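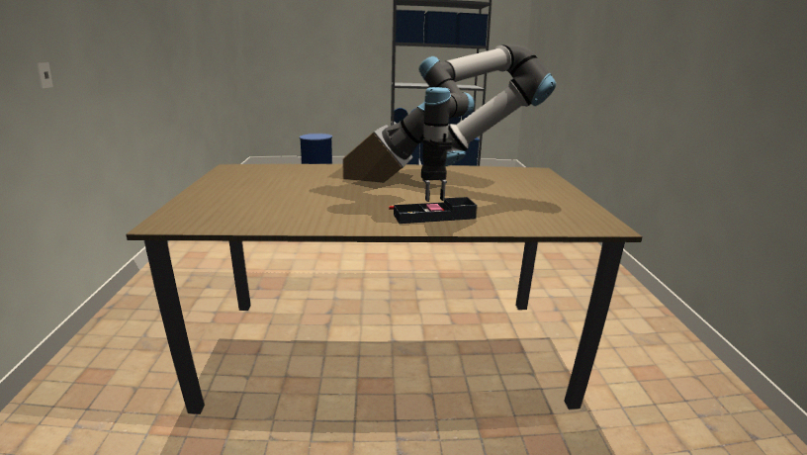

From: Ilari Rantala
To: workshop-automation list
Date: October 3, 2018
Subject: Re: Can the arms do our small chores yet?

Hello all,

I read the discussion from September with interest, and I want to answer this part:

> At Plarkbridge we still pay a person to put nuts and small
> pieces into trays. My brother-in-law asks me every month why
> a robot does not do it. I have no good answer for him. Is it
> the price, or can they still not do it? And if they cannot
> sort nuts, why do I read that they will soon empty my
> dishwasher?

It is a fair question. I think the price is the smaller part of it. An arm can go to the same point all day and it does not get bored. The hard part begins when the tray is not in the same place as yesterday, or when it is turned a little. A person corrects this without thinking. The program must be told, or it must learn it.

In our group we work with this in simulation first. The job is as dull as it sounds: one table, one tray, a few small pieces.
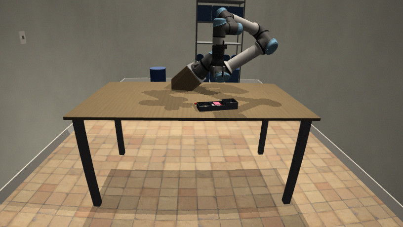 The simulated cell, with the arm over the table and the black tray in front of it.

We made 300 runs with the tray always in one position, and then 100 runs where we turned it by a random angle. In the second set the arm completed the job 56 times. I would not send this to a customer, and I would not let it near my dishwasher either. Most of the failures came in the last centimeter, when the fingers were already close and a wall of the tray was in the way.
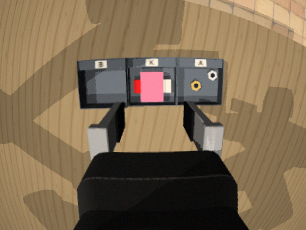 A nut is a kind object compared with what we have in a kitchen. It is hard, it has flat sides, and it keeps its shape when you press it. A wet spoon under a bowl is another matter, and a sock is worse. So when Zinari or Wiltel show a film of a robot in a home, I would like to know how many times they tried before the good one — this number is never in the film.

For your trays at Plarkbridge, I would first ask if the tray can be fixed to the table. If yes, a simple arm may be enough already today. If the trays must come in any direction, I would wait.

Does anybody still have the notes from the Holroyd meeting? I believe there was a page about finger shapes, and I cannot find my copy.

With best regards,
Ilari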